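Release 3 of the Ukum veg set, frozen Wed 19 February. If you want the September version, ask Daithí Rafferty and be ready to explain yourself.

## What's in it

- 900 episodes of one arm moving vegetables in and out of a basket
- 26 held-out episodes, kept in `eval/`, which you will not train on
- wrist video, joint positions, gripper opening, one line of text per episode

All driven by hand by Ferhat Yurt and Ilgın Güneş. Ilgın is smooth and slow. Ferhat is fast and has opinions. The `operator` field tells you which, and your policy will pick up the difference whether you like it or not.

## Labels

Plain sentences, e.g. `take the cucumber out of the basket`. Spelling was checked by Nevzat Yalçınkaya. Five episodes still say "aubergene" and we have grown fond of them.

## Known problems

- Garlic is under-represented as a target. It mostly sits there while something else gets picked.
- Long items block a good part of the wrist view once gripped. Crop at your own risk.
- Gripper opening is logged in raw units. See `units.md`, which is short and sulky.

## Loading

```
python load.py --split train --cam wrist
``` 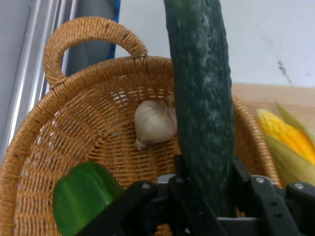
*Wrist view, cucumber in the gripper, garlic sitting it out.*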